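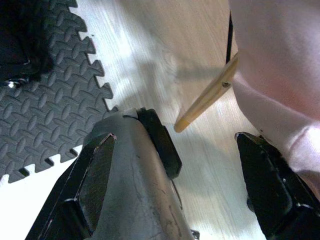
Research > Konder Lab > Galleries > Rokden at work

Filed under: Manipulation, Learning from demonstration, Lab life

6 min read

Welcome to the Rokden gallery, and thank you for stopping by! We've been promising a page like this since February, when so many of you wrote in after Hoi-yan Mak's talk at Darilden to ask what the project is like from day to day (as opposed to what it looks like in a graph). The paper has the graphs, and we are very fond of them, but they don't tell you much about kneeling on the floor for an afternoon, moving a piece of cloth a little to the left and trying again. So we have put the notes from each part of the work together, in the order we'd walk you through them if you came to visit, with a kettle stop in the middle.

The question behind Rokden is a small one. If a robot learns a task only from what the camera at its wrist can see, how much does it need to be shown before it copes with clutter it hasn't met? We collected 3405 demonstrations over the course of the project, all of them of ordinary things on ordinary surfaces, and then spent a good deal longer working out which of them had been any use.

The view from the wrist

Everything the policy knows about the room comes from this one viewpoint. We had a second camera on a stand for the first stretch of the project, and Kyriaki Lazaridis argued for taking it away, quite rightly as we now think, although there was some grumbling. With the fixed camera gone the robot stopped leaning on landmarks such as the skirting board and began to pay attention to what lay between its own fingers.

The fingers are always in view, by the way, and people often ask whether we mask them out. We tried it both ways. Leaving them in gave the better result, and our best guess is that the policy uses them much as you or I would use the tips of our own when threading a needle. The scuffs on the metal have never bothered it either, and we've long since given up polishing.

Floors and mats

We started out with a single plain surface and were very pleased with ourselves until Pantelis Papadakis asked us to try it somewhere else. The success rate fell straight through the floor (sorry). Since then the surface has changed with nearly every batch: bare wood, foam mat, the join between the two, and a rug belonging to Evangelia Papadakis that has gone home again and is much missed.

Joins are the interesting part. A mat with a toothed edge throws up all sorts of little dark shapes that look graspable to a beginner, and our early policies would go for them with real conviction. Adding demonstrations that simply passed over a join without stopping did more good than adding further grasps, and if you take one practical tip away from this page, we'd like it to be that one.

Sunshine

A word about the light, as we get asked about it more than anything else. We don't close the blinds. On a bright morning a pale floor washes out badly in places, and by four in the afternoon the shadows have moved right across the working area, so a batch collected over a whole day has a good range in it without anybody having to fiddle with lamps. Panagiotis Stergiou kept a separate set gathered entirely under even lighting, and policies trained on that set alone did very nicely in the morning trials and then rather fell apart after lunch. The mixed set was slower to learn from and much steadier once it had.

Soft things near hard things

Cloth was Hoi-yan's idea and it has turned into the heart of the project. Fabric hides things, and it hides them differently every time you put it down. We were particularly keen on slim objects that are partly tucked underneath, so that the robot has to decide what it is reaching for from whatever happens to be poking out, and has to do so without gathering up a handful of fabric as well.

This is where demonstrations from different people began to matter. Kyriaki comes in low and slow and lifts almost straight up. Evangelia approaches from the side and gives a tiny pause before closing. Trained on either one alone, the policy copied the habit faithfully, including in places where it was no help at all. Trained on both, it settled on something in between that we're rather proud of, pause and all.

Tea, and the bad batch

We did promise a kettle stop. At this point in the project we had 3 weeks of recordings in which the gripper's opening had been logged with the wrong sign, so that open was closed and closed was open. Panagiotis found it by watching the clips back one evening with the numbers printed alongside. It was easily put right, and we mention it mostly for the benefit of anyone at the start of their own collection who hasn't yet watched a clip back with the numbers beside it. Please do!

What we found

The short version, for those who have scrolled down to find it: variety in surface and light helped more than sheer quantity, and variety in the person giving the demonstration helped more than either. We compared 6 training mixes, and the 2 that drew on every demonstrator came out ahead of the rest on unfamiliar arrangements of cloth. On arrangements the robot had already met there was very little to choose between them, so do be careful if you only test on familiar ground.

It still struggles when the cloth and the object are close in colour, and it's still too hopeful about very thin things lying flat. Pantelis is looking at the second of these with our friends at Alexiou, who have kindly lent us some softer pads to try on the fingers.

If you'd like to come and see Rokden running, write to Evangelia at the Konder Lab office. Mornings are best, and do wear something you don't mind kneeling in.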